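Pesquisar neste site Introduza o termo OK

Visita ao dia aberto da Wonditen: tarefas domésticas e de bancada

O dia aberto de abril da Wonditen decorreu em duas salas contíguas, com entrada às 9h30. Fui com uma pergunta limitada: que tarefas de cozinha e de oficina podem já ser entregues a um braço comercial, sem operador ao lado, com uma taxa de falhas que alguém aceite pagar.

A manhã foi dedicada à bancada de oficina. Gerardo Gentile apresentou a célula Grolstead, que separa parafusos por comprimento e os coloca em tabuleiros. O ciclo é estável enquanto as peças chegam espalhadas numa só camada. Com sobreposição, o sistema pede intervenção - foram duas vezes durante a sessão a que assisti. Gentile indicou uma série interna de 100 tabuleiros, dos quais 20 precisaram de correção manual. Para uma linha com operador partilhado é utilizável; para um turno noturno sem ninguém, não.

A parte doméstica coube a Styliani Deligiannis, responsável pelo Vrettos, um braço montado sobre uma base com rodas. Dobrar panos de cozinha: executado, lento. Passar um copo do escorredor para a prateleira: executado com copos iguais aos do treino, falhado com um copo de pé alto trazido por um visitante. Abrir uma gaveta com puxador embutido: não foi tentado. A limpeza de superfícies correu melhor do que eu esperava, embora o critério de "limpo" fosse a trajetória percorrida e não o estado da bancada. Perguntei se havia medição do resíduo. Ainda não há.

Alimentos cozinhados continuam a ser um caso à parte. O arroz adere à colher, a carga varia de gesto para gesto e a força necessária para entrar na massa depende da cozedura e do tempo de repouso. Sofia Vasilakis mostrou as curvas de força de várias colheradas do mesmo tacho e poucas se sobrepunham. A equipa dela trabalha com demonstrações humanas feitas com pinças de mão; o conjunto Farus, dedicado a tarefas de cozinha, ia em 1281 registos. Segundo Vasilakis, o número diz pouco enquanto a maioria vier da mesma panela e da mesma mesa.

A minha conclusão provisória: separação de peças com alimentação controlada, sim; arrumação de loiça conhecida, com supervisão; servir comida, por enquanto, trabalho de pessoa. 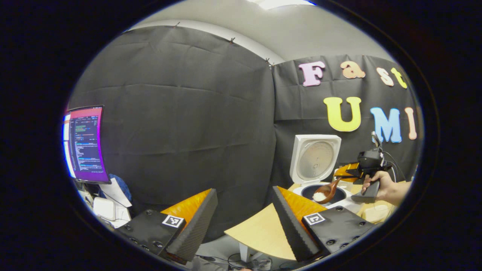
VISITAS TÉCNICAS › Manipulação de alimentos

Colherada de arroz sobre a panela elétrica, com a colher de madeira presa nos dedos laranja de uma pinça segurada à mão. O preto do cabo e da câmara confunde-se um pouco com o pano de fundo. Na pega da colher está boa parte da dificuldade: um cabo estreito que rode entre os dedos entorna a carga, e a correção que uma pessoa faz com o pulso tem de ficar no registo para servir de alguma coisa a um braço.

Artigos relacionados
Garras paralelas: desgaste das almofadas em uso contínuo
Panagiotis Spanos sobre calibração de câmaras de punho
Notas de feira: três células de embalagem comparadas
Philomena Ó Gríofa: o custo real de uma paragem de linha

Contacto | Aviso legal | Voltar ao topo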